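Sorting Seeds for the Kumsa Seed Library: my project report

August 16, 2024

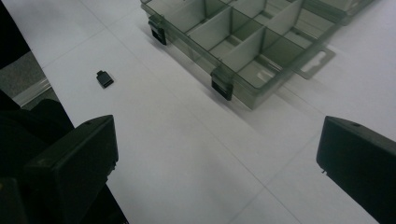
Tuulikki Pesonen thought I should have started with the beans, as they're big and hard to mix up, and she was right, but by then I was already deep in lettuce.

So, the project! Kumsa has had a seed library for years (you borrow seeds in spring and bring some back in autumn) and my question was simple: do the older packets still grow? I began in February with 738 packets from the Wiltard branch. Plenty had no year on them at all, just things like "good red ones", so those went in a separate pile that I'm still a bit cross about.

For the tests I used the damp kitchen paper method. You lay out 30 seeds, fold the paper over, keep it somewhere warm and check every morning. I tested 897 seeds properly. The number is odd because I dropped three parsnip seeds down the back of my desk and never found them.

Tomatoes were the stars – even the old ones came up well. Parsnips were dreadful, which every gardener I spoke to already knew, and onions weren't much better. Lettuce was all over the place. I think the packets kept on the sunny shelf did worse, but I only noticed the shelf thing halfway through and hadn't written down which was which, so please don't quote me on it.

If I did it again I'd label everything on day one, and use pencil (pen runs on damp paper, I lost a whole batch of leeks that way). I'd also like a second branch to compare with. Lellovel has said yes for next year and they've got 4000 packets, so I'm going to need a bigger airing cupboard.

My full tables are in the blue folder at the Wiltard desk, leeks not included.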